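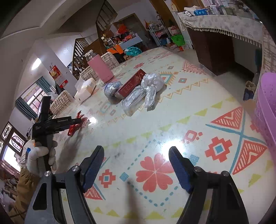
Handheld gripper rules, second pass
Thursday, July 10, 2025

OK so I finally sat down to rewrite the house rules for two-gripper recording, and I'm doing it here before it goes into the Lulach handbook, so scribble on it if you disagree. The old sheet was written when we only did single-arm picks on a bare bench. It says things like "clear the workspace" and that's no help at all when you're in a real home with stuff everywhere and the stuff is the point!

Background for anyone catching up: the Plavley set has 1,214 episodes in it as of this morning. Blandine Coste went through a batch of them and left me a long list of complaints (fair ones, mostly). I've turned the complaints into rules where I could.

Before you start

Leave the room alone. I mean it. Shelves, baskets, bags on the floor, the calendar on the wall, all of that stays where the household keeps it. Walk your route once with empty hands and both grippers on and look for things you'd catch a heel on. If something really is a trip hazard, ask the people who live there before moving it, and write down that you moved it.

Check both pads. The blue ribbed ones wear at the tip first, and a pad that has started to lift will snag on thin plastic film. Look at the screw heads while you're there. I use a paint pen line across each one so I can tell at a glance if it has turned. Barbier's crew does this too and I stole it from them.

Gloves: the old sheet doesn't say anything. New rule is pick one way per session, gloves or no gloves, and put it in the session note. I like the white work gloves because they keep skin off the trigger and my grip doesn't slide late in the day, but I'm not going to die on that hill.

While you're recording

Two grippers share one table, so they need a traffic rule. Mine is that one hand is working and the other is parked or holding, and you say out loud which is which if there's a second person in the session. Fast moves by the idle hand are the number one thing on Blandine's list. The parked gripper swings through the other one's view as a big black smear and then half a second of the grasp is useless for anyone trying to track the object.

Fingers stay away from the jaws. This one is partly safety and partly data. The jaws aren't strong but they will pinch, and a fingertip next to the object teaches the model that objects come with fingertips. If you have to steady something by hand, do it, let go, back off, and then close. If a finger gets in anyway, keep the episode and tag it "hand assist". Please don't delete it.

Soft packaging gets a light squeeze. Close until the pads touch the sides, then a hair more. A packet with crimped ends likes to stand upright in the jaws if you take it by the sides, and that also keeps most of the printed front where the camera can read it.

Glossy tabletops throw glare. You can't get rid of it all, and drawing somebody's curtains is against the leave-the-room-alone rule anyway, so shift your own angle a little and carry on. 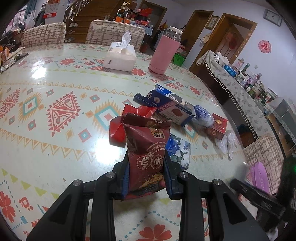 Stuff that overlaps

Cartons with open flaps, shiny wrap, clear plastic lying on top of clear plastic: all allowed, all good, but the note has to say "cluttered" so the Skiveo people can filter. Their segmentation tool does badly on clear film (roughly 70 percent of the masks I looked at needed a fix) and they'd like to know what's coming.

Don't tidy between grasps. If a wrapper slides, it slides. I kept catching myself nudging things straight with the spare gripper and that's a whole unlabeled action in the middle of the take - terrible habit, and I'd have told anyone else off for it.

After

Session note the same day. Room, surface, gloves or not, light, anything you moved, any hand assists. Two lines is fine! Wipe the pads, look at the screws again, batteries on charge.

Still open

Tall bottles. Do we allow tipping them on purpose or only upright picks? I vote upright only until we've got a rule about lids.

Faces and mail. The current privacy line is too vague, Blandine is drafting a better one.

Review date: November, when the handbook gets reprinted anyway. Want to try the parked-hand rule on the next few sessions first and see if the smears drop.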